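Ticket 248: Replacement gripper jaws and spares, bench two
Status: Awaiting budget approval
Raised by: Leire Bermúdez, Grumumton Technical Services
Assigned to: Declan Bainbridge, Equipment Planning
Last updated: January 4, 2021

Request
The Lullia gripper on bench two closes unevenly when handling small parts. The department asks whether a new set of jaws should be bought from this year's allocation or held over until March.

Checks carried out
The mountings were tightened and the gripper restarted. The fault returned within 50 cycles. Clistar, the supplier, has advised that the jaws be replaced as a pair.

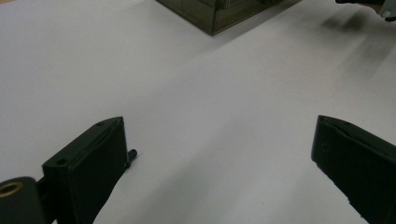

Costs for the pair come to £700, excluding fitting. The equipment line can meet this sum only if the Lightfoot service visit is moved to the next quarter. The order should specify the black jaws with blunt tips, as now fitted, and the requester is asked to confirm the position of the two holes in the upper face of the left jaw before a part number is issued. The small pin or screw-like piece lying beside that jaw should be kept and matched against the parts list. If it belongs to the gripper, a fixings kit must be added to the same order.

Response from Equipment Planning
Approval in principle is given for one pair of jaws. A second pair for stock is declined at present and may be submitted again in March. Please attach the written quotation from Clistar, including delivery charges.

Outstanding
Part number to be confirmed by L. Bermúdez.
Revised date for Lightfoot visit to be agreed.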